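Subject: Re: [tultville-workshop] Grultach and the soft stuff

12 shares | 9 comments

> I read your last update with interest and some pity. You've got an arm that
> will put a wrench on a hook all day, and you've decided the next job is
> clothes. Why clothes? A wrench has a shape. A shirt has whatever shape it
> had when somebody lost interest in it.
>
> Anyway, three things from someone who tried this and sold the parts.
>
> First, are you going straight down into the basket, or in at an angle? I
> went straight down and spent a month closing on the bottom of the bin. The
> motor got hot and the bin got a waist.
>
> Second, what are you using to decide when to stop closing? If the answer is
> a timer, please lie to me.
>
> Third, a wrist camera is lovely until the gripper goes into the thing you
> want to look at, and then you have a very good picture of your own gripper.
> Do you have anything looking from higher up?
>
> Also, if you still have my long hex keys, the Saturday bench crowd would
> like them back.

The hex keys are on the hook by the drill press, where they have been since before you asked the first time.

On why clothes: because the laundry is the only thing in my house that comes back no matter what I do to it. Also I was tired of blocks. I had one of those sets of painted blocks and Grultach got good enough at them that visitors would watch for a minute and then ask what it was for.

Now your three things, in the order that embarrasses me least.

The camera. Yes, I have the problem you describe. The wrist view is good for the approach. It sees the rim of the basket early, it sees the floor beyond it, and it gets both fingertips, so you can at least tell whether the gripper is square to the thing it's reaching for. Then you come in over the basket and everything you care about slides to the very bottom of the view. I tipped the camera mount down five degrees and got more basket and more finger in equal amounts.
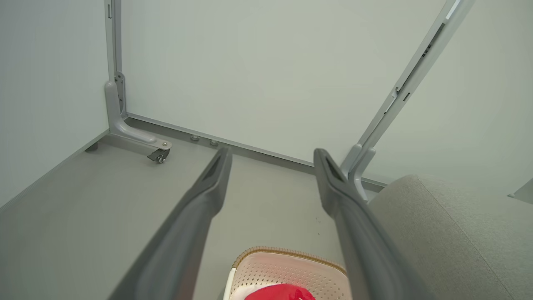 Dimitriou

So I stopped trying to make one camera do it. There's a second one up at the head now, looking down, and the rule in the software is plain: the head picks the spot, the wrist lines up the fingers, and once the fingers are in the cloth the wrist camera gets no vote. I had it voting right up to contact for a while. It would see the shirt crease under the finger, conclude that the shirt had moved, and chase it around the basket like a man trying to step on his own hat.

The angle. I come in from the side over the rim, on a slant. Straight down was my first idea too, and I also met the bottom of the basket. On the slant the finger slides along the floor of it and under a fold, which is how I pick up a shirt when I'm not thinking about it. The price is the rim. Ours has a woven-type edge that grabs anything with a corner, and the bracket I had printed had four corners of exactly the wrong sort. I filed them down in July and have been finding green dust ever since. If anybody prints the same bracket, put a radius on the outside edges first. I've changed the file in the shared folder, and left the old one there with "no" in the name.

The stopping. It isn't a timer. It was a timer until fairly recently, so I'll accept your pity for most of last year. Now it watches motor current and stops when that goes over a threshold, which worked on blocks right away and on cloth not at all. A block says "you've got me" very clearly. Cloth gives a little more, then a little more, and by the time the current climbs you have either a full fistful or both fingers pressed together with nothing between them. Those look nearly the same on the plot. I have 200 logged closes on a spreadsheet, sorted by hand, and I would not like to be cross-examined on the middle of it.

What helped was reading position along with current. If the fingers are all the way shut and pushing hard, that's finger on finger. If they're pushing hard and still a bit apart, there's something in there. Two checks, and I felt very clever until I tried a thin T-shirt, one layer, which sits comfortably inside the slop of the gearbox. I'm now lifting a few inches and having the head camera look for red under the gripper. It works on red things. You may have noticed that the test laundry is red.
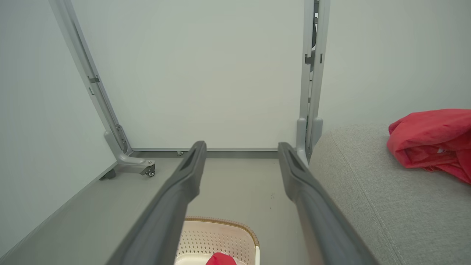
Wrist view on the approach, red cloth over on the sofa and the basket down in front.

That brings me to the sofa, which you didn't ask about. The plan is to do both: take things off the seat and put them in the basket, then do it again the other way so I don't have to reset by hand between runs. The seat is much harder. A basket has walls, and cloth that tries to get away meets one. On the sofa the first push sends everything backward, and the upholstery is just grippy enough to give the camera the idea that the cushion is part of the shirt. I have watched Grultach attempt to put a sofa in a laundry basket with real conviction. The payload limit I've set is 200 grams, so the sofa was never in danger.

I've had a few good runs off the seat by approaching low and parallel to the cushion. I've had more bad ones. The gray-on-gray doesn't help: gray floor, gray upholstery, gray fingers. If I had any sense I'd wrap the fingertips in something loud. There's a roll of tape on the bench that would do and I keep walking past it.

Wiring, for those who asked off list. Everything at the wrist is still more exposed than I'd like. The long cable runs down the outside of the arm, and I've left enough slack in it for the elbow to bend fully, which means there's far too much slack when the elbow is straight.

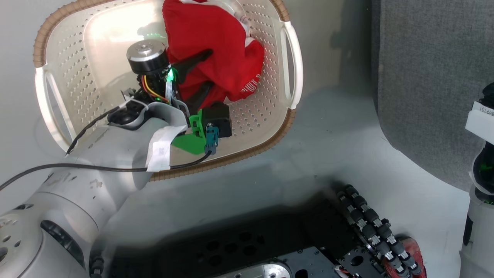 I tried spiral wrap and it was so stiff that the arm started missing its marks to the left. Took it off, marks came back. If somebody has used the soft braided sleeve on a joint that bends this much, tell me how you end it off. Mine frays at the cut and then the frayed part finds a screw.

The controller is still the Rernstead board. I know there are opinions about it on this list and I have read all of them. It resets if the gripper motor and the arm both start from rest at the same instant, so I've staggered them by a hair and now it doesn't. Is that a fix? It's been a fix since spring. I've got a larger supply in a box that I'll put in when I next have the base open, and I have been saying that since spring as well.

What I'd like from the list:

- Somebody's experience with thin rubber on long fingers. I want more grab on cotton, but the stick-on pads I tried peel off on the basket rim and then I'm picking pads out of the laundry.
- A better way to tell one layer from no layers. I'd rather not add a sensor at the tip, where it'll be the first thing to snag. But I'll do it if the alternative is owning only red shirts.
- The loan of a heavier towel. Mine are all in use, and I've been told by the household that they will remain so.

I can have the thing running at the workshop on Saturday if someone with a van wants to help move it. The arm comes off the base easily enough. The base does not come off the ground easily at all. Come around to the side door, and bring the flat dolly, not the one with the wheel.

I'll put the sorted logs in the folder tonight. Column F is my opinion of each grasp and can be ignored, or argued with, as usual.

3 replies | 4 likes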